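The Ruddock Ferry

Part 1. Before light

Missed the first boat. Of course he did.

Vaughan Wihongi stood on the slip at Ruddock with his bag between his feet and watched the stern light go off round the point. Rain coming in sideways. The man in the ticket hut had the shutter half down already and was eating a pasty behind it.

Next one?

Ten past nine, the man said. If she runs.

Two hours then, near enough. He could have walked back up to the house, but Mam would be awake by now and she'd put the kettle on and ask. She'd ask what he was taking over and he would have to say.

So he sat in the shelter. Somebody had carved WOLOV FC into the bench and somebody else had had a go at scratching it out. He put his hand in his coat and felt the envelope. Still there. 870 pounds, in twenties and one ten, from the man in Tiltus who bought the van. It should of been more. The van was worth more, even with the door.

His sister had rung on Friday, late. No hello.

She's going to sell Nan's things, she said. All of it. The watch, the bracelet, everything. There's a dealer coming over to Worow.

When?

Sunday. Sunday dinner time. I can't stop her, Vaughan, they're hers to sell.

And he'd said how much does she want, and Carys had gone quiet, then told him.

Part 2. The crossing

She ran. Just about.

Three passengers. Him, a woman with a spaniel, a lad asleep against the life jackets before they'd even cast off. The boat went up and hung there and came down hard, and the tea slopped out of the urn and ran along the floor, and the spaniel licked at it.

He tried to think what he'd say to Aunt Bron. He hadn't spoken to her since October, the business with the headstone. Things had been said in a car park. Mostly by him.

Hello Bron. No.

Bron, I've got the money. Better. Get it out first, on the table, then talk.

His phone went halfway over, one bar of signal. Nan's quilted bedspread, the grey one with the leaves all over, and the silver watch lying on it, and the bracelet just above with its gold clasp like a little flower. Or a knot. He and Carys used to argue that one for hours, sat on the back step, and Nan would never say which she thought it was.

He looked at it till the signal dropped and then he went on looking. 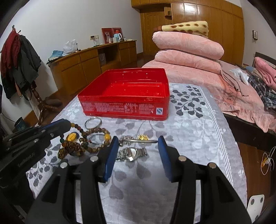
Part 3. Worow

Up from the harbour at a half run. Wrong shoes. The chapel was letting out and he had to go round them in the road, all those hats, sorry, sorry, excuse me.

There was a car outside Bron's he didn't know. Mainland dealer's sticker in the back window.

He didn't knock. Straight down the passage, into the kitchen, dripping on the lino, and there was Bron at the table and a man in a nice jumper with a mug in his hand. Carys by the sink. Nobody had told her to breathe, by the look of it.

You're soaked, Bron said.

I've got it. He put the envelope down. The corner had gone soft with the wet. All of it – count it if you like.

She didn't count it. She looked at the envelope and then at the man in the jumper, who had found something to read on the side of his mug.

Where'd you get that?

Sold the van.

You need that van.

I know I do.

The clock over the cooker was ticking away, slow as ever, 28 minutes slow and always had been, Nan set her whole life by it and was late for everything. Late for her own wedding. Bron pushed her chair back and got up and he thought, here we go, car park again.

She went past him to the hall. He heard her on the stairs, then the floorboards over there heads, the bedroom door. The man in the jumper said well, and put his mug down, and said he had better see about the boat.

Carys still had her hands in the washing-up water. It must have been stone cold.

Did she say yes? he said. Was that yes?

I don't know, said Carys. Take your shoes off.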